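Ovutov bread

Ovutov bread is a flat rye bread from the village of Ovutov and the nearby valley of Drotarico. It is made with sourdough, rye flour and boiled potato, and it is eaten mostly with soft cheese or with soup.

Preparation

The dough rests for 17 hours in a covered bowl. After this it is pressed by hand into rounds of 300 grams and baked on a hot stone. The crust is dark and rather hard, while the inside stays moist for several days. In Drotarico the bakers add caraway – in Ovutov this is considered a mistake.

History

The bread was first baked in shared ovens, of which the village once had 29. Most of them were closed when families bought their own stoves. The Janjua bakery is the oldest one still working and sells roughly 110 loaves on a market day. A bread fair is held every June.

Serving

The bread is broken, never cut, and it is placed directly on the table without a plate. Older households keep the first piece for the evening soup.

Wooden tabletops 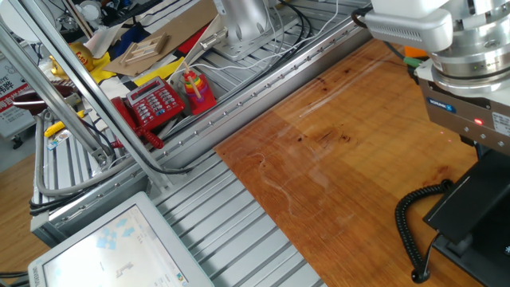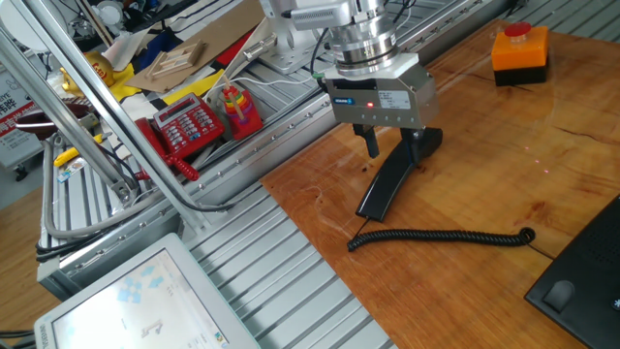 Similar breads

Okonano bread is thinner and contains barley flour. It has no potato and dries quickly.

Last edited: 17/11/2023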